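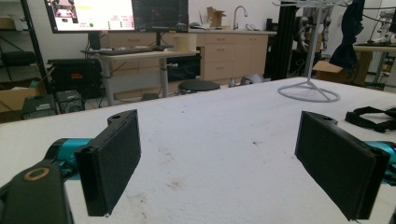 Felt-Topped Work Tables: Common Questions

How do I clean gray smudges off a white felt surface?
Start dry. Go over it with a lint roller, then a soft brush, always in one direction. If the mark stays, dab it with a cloth dampened in cool water and a drop of dish soap. Scrubbing raises the fuzz and makes the spot look bigger.

And small dark specks?
Vacuum first, using the upholstery head on low. Specks that have been pressed in can usually be picked out with tweezers.

Will scuffs come out?
Light ones fade with brushing. Deeper scuffs are worn fibers and will not clean up — turn the cover around or replace it.

How often should the cover be replaced?
Our shared tables at Firkcombe get a new one every 12 months. A table at home can go much longer.

Can I leave straps and buckles on the table?
Overnight is fine. Don't drag them, though. Metal loops catch the felt and pull it.

What about stands with a ring base?
Lift them when you move them. A ring left in one place for weeks will flatten the felt under it, and a little steam from a garment steamer held 2 inches away brings most of it back.

Which cover fits my table?
The Vedska cover fits tops up to 50 inches long. For anything longer, order the Noltis roll and cut it to size.

Can I machine wash it?
No. The backing shrinks.

Who do I ask about replacement covers?
Elaheh Hashemi handles orders, extension 3210. Please have your table measurements ready.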